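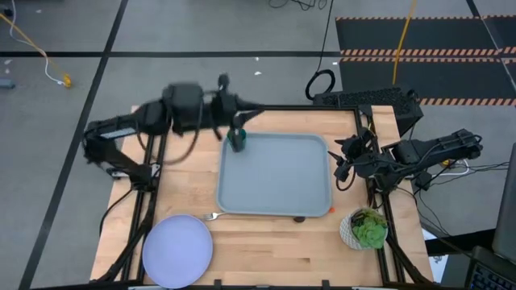
1 April 2018

Second day on the arms, and my shoulders have joined a union. The job, as Pin-yu Peng explained it when I started, is to clear a table by remote control while the machine writes down every twitch, so that later it can clear a table without me. I asked what I would do after that. She said there were always more tables. This morning's task was called "tidy to tray", and the part that ate most of it was the green cup, which has to be gripped with the left hand, brought over the far left corner of the tray and let go of as though one had never been worried about it. The right arm stays folded up on its own side for this bit, like a colleague who has been told it isn't his round. I found I was folding my own right arm to match. By lunch I had my elbow clamped to my ribs while eating soup.

The fork is worse. It lies flat beside the tray, and flat is the one thing the fingers can't be doing with. You have to come down over the handle, press a little more than feels polite, and close. Press too much and the whole arm sulks and stops, and you go back to the home position and begin again. I had 2 clean forks in a row before tea and felt like a concert pianist. The third went on the floor, with a noise.

The target is 100 good runs each for the week. The sheet on the wall from the Windico people says the full set needs 2,000, and someone has written "why" next to it in pencil. I'm not allowed to keep a run if I hesitate for too long, as the machine learns the hesitating as well. Pin-yu showed me a playback from the last lot, Bristano I think they were called, where the arm goes to a plate, stops, drifts off to the left, comes back and picks it up. It did that every time, on its own, with no one driving. Whoever taught it had been looking at the clock. So now there is a thing in the world that glances at the clock without having one, and I shall try not to leave it any of mine. I do sniff before I pick things up. I don't think that gets recorded.

The plant is not to be moved. It isn't in the task, it's there to be left alone, and the machine has to see plenty of people leaving it alone. I have never been so good at anything. Almost the whole afternoon went by without my touching it once.

Pin-yu is very patient and has a way of saying "keep that one" that I'd work through the night for, though I won't be telling her. She drives with her eyes half shut and never seems to correct anything. I correct everything. My cup goes down in small instalments.

Home late, as the bus didn't come. Did the washing-up by hand and caught myself lowering a mug straight down with my wrist locked, waiting to be told whether to keep it. Must ring Mum. Must ask about the Pirilia job tomorrow – they want drawers opened and shut, and I hear you get a stool.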